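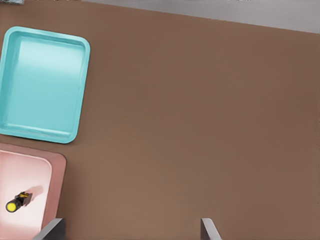

Ticket 2649: Match stream stops at half-time and does not return

Status: Solved, waiting for confirmation
Product: Grutard match player, living room television and tablet
Opened by: account holder, Unstead

Problem as reported

I write for help with the live football. I have the Grutard season pass and I watch all the matches of Grinley at home. On Saturday the first half was fine, with a good picture and the commentary in time. At the half-time whistle the player went to the adverts, and after the adverts it showed a black screen with the message "This event is not available, code 722". The match was Grinley against Igwe Athletic and it was certainly still being played, as my neighbour was shouting through the wall.

I pressed back and opened the match again. The same code came. I missed both goals of the second half and I could see them only later in the highlights.

What I tried before writing

Closed the player on the television and opened it again: code 722.
Switched the television off at the wall, waited, switched on: code 722.
Opened the same match on my tablet, on the same home internet: it played, but from the kick-off, and when I pressed "Go to live" I got code 722 also there.
Opened another live match, women's second division: it played without any problem, also live.
Signed out and signed in: I was asked to choose my region again, I chose it, code 722.

From the fourth point I believe that my internet is not the cause. I ask you please not to send me the page about moving the router, I have already read it two times.

First answer from support, Sunday

Thank you for the clear list. Code 722 means that the player asked for a match and our system answered that the match is finished. It is not connected with your line. Please tell us which version is written under Settings, About, and if the half-time adverts played until the end or if you skipped them with the remote control.

Answer from account holder

The version on the television ends with 90. On the tablet I do not find "About", only "Legal". I did not skip the adverts. I went to the kitchen to make tea, and when I came back the last advert was finishing. The black screen came directly after it.

One more thing, maybe it is useful. The match started late, I think because of the floodlights. The clock in the corner was correct, but the programme guide still showed the original time — and the guide said "Ended" when the second half had only begun.
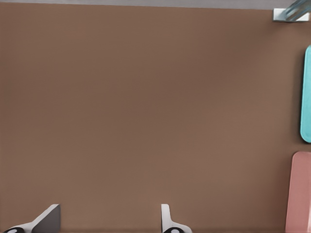 Grutard Support: that last detail is what we needed, thank you. When a kick-off is delayed, the guide must be moved by hand. For this match the new start time was entered for the stadium feed but was not entered for the guide. Everybody who was already watching could continue. After the adverts the player checks the guide again, and there it found a match which was over. Your tablet could play from the kick-off as this uses the recording and does not check the end time.

What we changed

The end time in the guide is now taken from the match clock, and a live match cannot be closed before the final whistle. The change is on our side and you do not need to install anything. Please only do this before the next match:

1. Open Settings, then Guide, and choose "Refresh guide".
2. Wait until the word "Updated" is shown. On older televisions it can take some minutes.
3. Open any live match and let the adverts run to the end one time.

If code 722 comes again, choose "Watch from start" and move forward with the arrow. You will be a little behind the live play but you will not lose the match.

Answer from account holder

I did the three steps. "Updated" was shown quickly. I opened a cup match from the lower league and let the adverts run, and after them the second half started normally. However this match had started on time, so I cannot say if the fault is really gone. Please leave the ticket open until Grinley play away at Unstead Rovers. That ground has often a late kick-off.

I would also like to ask for some credit for the lost half. It does not have to be much.

Grutard Support

The ticket stays open until after that match. The credit request has been passed to the accounts team and you will receive their answer by email, with the same ticket number.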